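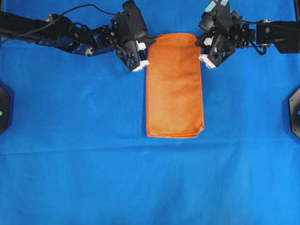 Vasco Baptista wrote:
> I still say thirds lengthways first, then in half, and in half again. If
> you start with halves you get that fat spine down one side and the pile
> leans over by the time it's six high. Also, has anyone had trouble with the
> orange ones? Mine never seem to come out square at the bottom corner. I've
> 46 to get through before the swimming club lot turn up in February and
> I'd like them to look decent.

Hello Vasco, hello all,

Thirds first, yes, I'm with you on that, and I've been a halves person most of my life so it pains me to say so! My mum did halves, my aunt did halves, and we all had leaning airing cupboards and thought it was the shelves.

On the orange ones - I've got the same trouble with anything that has a thick stitched hem. The hem doesn't shrink at the same rate as the middle, so after a few washes the towel is a slightly different shape from the one you bought, and when you bring the long sides in, the corner wants to roll under. What I do now is give the bottom two corners a good tug away from each other before the first fold, then smooth down from the top with the flat of my hand. If a corner still turns under, I flick it out with a finger before going any further. Once you've folded over it you're stuck with a lump, and no amount of patting gets rid of it (I have patted).

The other thing that helped was putting a cloth on the table. I used to fold on bare wood and everything slid about. Mine's an old blue bedsheet, doubled, and the towels stay where I put them. A strong colour is good too, as you can see straight away if your edges aren't running true. White on white is hopeless, especially after tea.

Princess Fajardo asked last month about sizes. Our bath sheets from Cordeiro are 96 cm wide, and thirds makes them 32, a nice fit for the cupboard at Allbridge with a bit over for fingers. The ordinary ones are 70, so they come out narrower, and I keep them in a pile of their own. Mixing the two is asking for a landslide.

Does anybody still use softener? I gave it up in the autumn and the terry feels a bit rougher but it folds flatter, and I think they dry you better. Lourenço thinks I'm imagining it. He rolls his, mind you.

Vasco, if you want a hand with your 46 I'm free most afternoons after three. I'll bring the sheet.

Simão Henriques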